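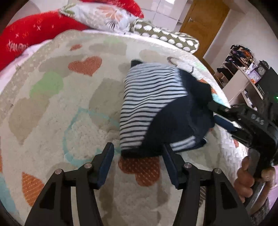
Takagi two-finger hand grippers, sold as a pair by Skendley
Four stars out of five

We bought two pairs in May after a long back-and-forth over the budget, and I'm mostly glad we did. At 900 dollars a pair they aren't cheap, but the Stillus set I'd been leaning toward wanted its own software license on top, and that would have eaten up our spare parts money for the year (my colleague Ásdís Bach talked me out of it, bless her).

What I love is how they handle soft things. We do laundry and bedroom tasks all day long, striped shirts and nubby blankets and so on, and the rubbery pads hold thick knits without a fuss. Thin sheets still slip now and then — you learn to come in lower.

Do plan for extras! Replacement pads are 29 dollars a set and we go through them faster than I'd figured, and the padded case is another 51. Shipping took its sweet time too. I lost a star's worth of patience over the pivot screws, which like a little tightening every morning before we start.

I'd order again, probably with a third pair as backup.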